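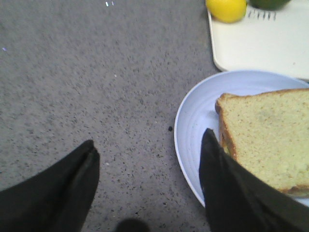
Modness-teleop Digest, Vol 30, Issue 4

Re: sandwich task, how are you all showing it?

Cormac Corrigan wrote:
> We tried hand-guiding the arm on the Trorham rig and the bread
> demos look shaky. Is remote control any better for soft stuff?

Hi Cormac! Much better for us, at least with bread. When I grab the arm and push it around I always press down too hard at the end, and the slice pays for it. With the leader arms I go slower – partly nerves, I think – and the recordings come out smoother.

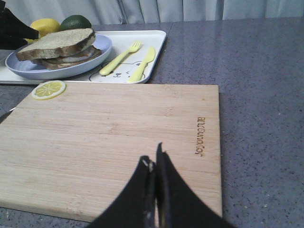
The lemon slice is another story. It's thin and it lies flat on the bamboo, so I come in low with the fingertips nearly closed and open them late. My first tries all went in the bin. We're up to 930 demos now and I'd still redo the early ones (July was rough). Ó Briain wants 2000 before we train anything, so get comfy in your chair.

What I'd do on your side:

1. Keep the tray in the same spot for a whole session, then move it for the next one.

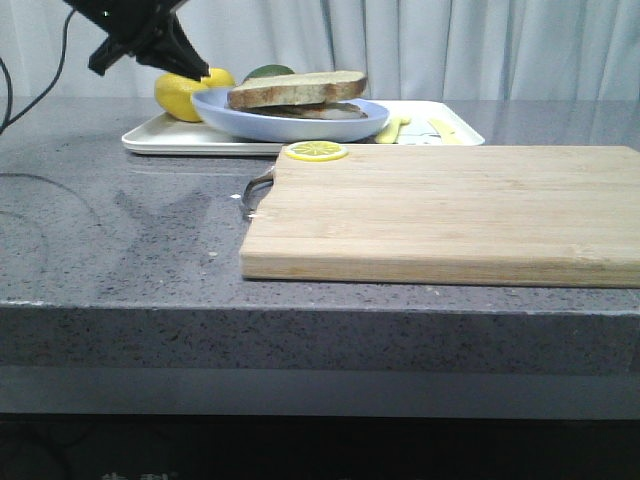
2. Stop recording when the gripper is clear of the food. I used to let it run on and trimming took forever.

Can you send me your Brornimero settings?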